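April 18, 2020

I have been thinking about soup for three days straight. Specifically the mustard soup at Lodell, a place with steamed-up windows and a door that sticks, where I ate twice last October and where I would very much like to be sitting right now instead of at my kitchen table in a sweater with flour on it.

So I'm going to write about it! I never did at the time. I came home from that trip with a notebook full of scribbles (half of them just the word "butter" with a line under it) and then work got busy and the notebook went in a drawer. I pulled it out on Tuesday while looking for a stamp, and there went my whole afternoon.

## How I ended up at Lodell

My friend Floor Vermeulen picked it. Floor and I have been friends since college, and she has a rule that she won't eat anywhere with pictures on the menu, which I used to argue with and now mostly don't. We'd walked most of the length of the canal in the kind of rain that doesn't fall so much as hang there, and I was ready to eat a sandwich out of a vending machine, but she kept saying "one more street" and then there it was, a narrow front with a green awning and a chalkboard that said SOUP, BREAD, FISH, ASK.

I loved that "ask." I asked. The answer was a cheese tart with leeks, and we ordered one of those too.

You sit down, and before you've got your coat off there's bread. It's dark and sour and a little sticky in the middle, cut thick, with a crust that fights back. The butter comes in a small brown crock, very soft, with coarse salt on top. I am someone who will judge a restaurant on its butter (cold, hard butter in foil is a sign of people who have given up), and this butter was so good that I stopped talking, and Floor will tell you how often that happens.

Then the mustard soup. I'd had mustard soup once before, at a wedding, and it tasted like a hot dog had been left in some cream. This was a completely different animal. It was pale yellow, thin enough to drink, with whole seeds that popped a little when you bit down, and at the bottom there were tiny cubes of smoked bacon that had been fried hard first so they stayed crisp for the first few spoonfuls and then went chewy and salty and wonderful. There was something sharp in it that I couldn't place. I guessed pickle juice. Floor guessed apple. We asked the man who brought it and he said "vinegar, a bit" in a tone that meant he'd told us all he was going to.

The fish was haddock and it was good, nicely cooked, with potatoes. I'd be lying if I said I remember much more than that. The notebook says "fish fine. MORE SOUP."

The tart, though. The leeks had been cooked down until they were almost jam, and the cheese was something nutty and strong, and the pastry was so short it fell apart when you looked at it. I would have liked it a little warmer. That's my one complaint about the whole meal, and when we went back two days later it came out piping hot, so even that one got fixed.

## The second visit

We went back on our own, no discussion, and this time we sat at the counter, which I'd recommend to anyone. From there you can see right into the kitchen, and the kitchen is about as big as my bathroom. There were two people in it. The cook was Bram Jacobs, and he owns the place too, and he turned out to be very happy to chat once the lunch rush had gone.

He told us he'd started out washing dishes at a hotel at 17 and hated it so much that he learned to cook just to get away from the sink. He opened Lodell in 2000 with a stove he bought from a school cafeteria. Same stove! It's still there, it's enormous, and one of the knobs is a wooden spool jammed onto the post. He gets the mustard from Van den Broek, a little mill outside town, and he buys it by the bucket. I said I wanted a bucket. He thought I was joking.

I also asked him about the sour note in the soup again, because I can't let things go, and he finally said it was the brine from pickled onions. So I was nearly right with the pickle juice, and I want that on record, Floor.

Dessert that day was a buttermilk pudding with stewed pears. Pink pears, soft all the way through, with a lot of cinnamon and one clove each. I don't usually order pudding when there's cake around, but Bram more or less put it in front of us. It wobbled. It tasted clean and tangy and cold, and I scraped the dish.

## The other place, briefly

In fairness I should mention that we also had dinner at Drurnura, which is the restaurant everybody had told us to book. It's very pretty. The plates are the size of hubcaps, the lighting makes everyone look ten years younger, and they brought us a spoonful of foam on a warm rock. I liked the foam! I had a piece of duck there that I'd happily eat again, and a beet dish with horseradish that was really clever. But we left and bought fries from a stand on the way back to the hotel, both of us, without even talking about it. The fries were excellent too, by the way. Get the peanut sauce.

## Trying to make it at home

This week I decided I was going to get that soup on my own table. I can't get Van den Broek mustard here, obviously, so I've been using a grainy one from the back of the fridge and hoping for the best.

Attempt one was too thick. I'd made a roux with a heavy hand, and it came out like gravy. Still ate it. Attempt two I let boil after the mustard went in, and it turned bitter, so don't do that. Attempt three was last night, and oh, I was so pleased with myself. Here's what I did, written the way I'd tell you over the phone:

- Fry a good handful of diced smoked bacon until it's properly crisp, then lift it out and leave the fat.
- Soften one leek and one small onion in the fat, low and slow. Mine took 40 minutes and I'd go longer next time.
- Stir in a spoonful of flour, just one, and cook it for a minute.
- Pour in four cups of chicken stock, a little at a time, and let it simmer.
- Blend it, put it back on low, add half a cup of cream and three big spoonfuls of grainy mustard. No boiling!
- Finish with a splash of brine from a jar of pickled onions. Taste, and probably add another splash.
- Bacon in the bowl first, soup on top.

It isn't Bram's. The color was darker, and the seeds in my mustard are kind of sleepy. But with the brine in, I took one spoonful and I was right back at that counter with my wet shoes hooked over the rail of the stool.

The bread is another story. I've been feeding a starter like the rest of the country, and my loaves come out tasting great and looking like something you'd use to prop open a garage. If anyone has a dark rye recipe that a normal person can manage, please send it. I've got one bag of rye flour left and I don't want to waste it.

I did write to Lodell this week to ask how they're holding up. Bram answered the same night. They're closed for sit-down, but he's selling soup by the quart out of the front window, and on Thursday he sold 76 of them. He hands them out with half a loaf and a scoop of the butter in a paper cup. I sat there grinning at my phone like a fool. If you live anywhere near there, please go and buy some, and then write and tell me every single thing about it.

Next up in the notebook is the smoked eel from the Saturday market in Stendurau, plus a waffle I have written a page and a half about. I'm going to try to get to those by next weekend, depending on how the rye goes.

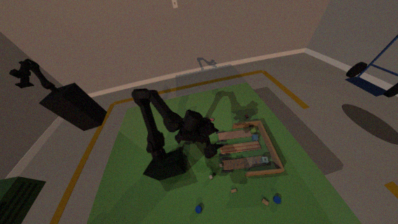

*Robot arm and wooden tray on a green mat (computer rendering)*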